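3. Materials and Methods

3.1 Study sites and recruitment

The study followed the handling of small spare parts in repair shops that serve household appliance owners. Seven shops in the Grildale district agreed to take part. Five were independent businesses, and two belonged to the Janness chain, which buys its stock centrally. Recruitment closed on 4 May 2018, and field visits began in July of the same year. Shop owners were told that the study concerned storage and labeling, and that no record would be kept of the output of any single employee.

3.2 Parts records

Each shop supplied its purchase slips and its returns book for the previous year. After duplicate entries were removed, 1,411 records remained. Records were sorted by part type, supplier and reason for return, following the scheme set out by Leone and Marras in their earlier report on stockroom practice. Where a slip gave two reasons for a return, the first one written was used. Handwritten entries were read by both authors separately, and differences were settled by discussion - a slow process in the case of the Sartori shop, whose book was kept in pencil.

3.3 Sorting layout

Parts were laid out for sorting in shallow open bins, with a paper-lined tray kept between them as a neutral area (Figure 2). The same layout was used throughout so that bin position would not influence the assignment of parts to groups. 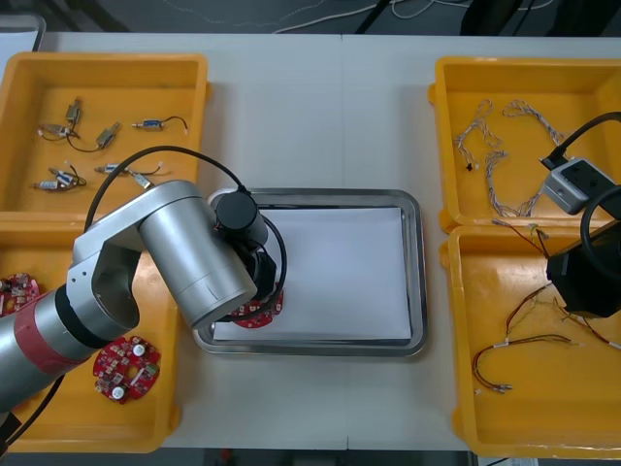

Figure 2. Sorting layout, with yellow bins on both sides of a steel tray lined with white paper.

Small electrical parts raised a problem of naming. The Indell catalog lists switches by body size, while most shops list them by the appliance they are meant to fit. The same part could therefore appear under several names in one returns book. We kept the shop's own wording in the first pass and added the catalog name in a second column.

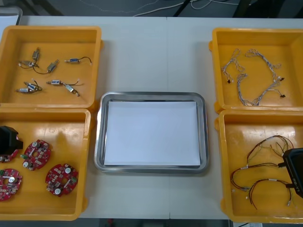

Parts without a legible label were assigned to a general group and left out of the comparison between suppliers. They were retained in the totals for each shop, as leaving them out would have understated the stock held by the older businesses. Interviews with counter staff were used only to clarify local terms and were not coded.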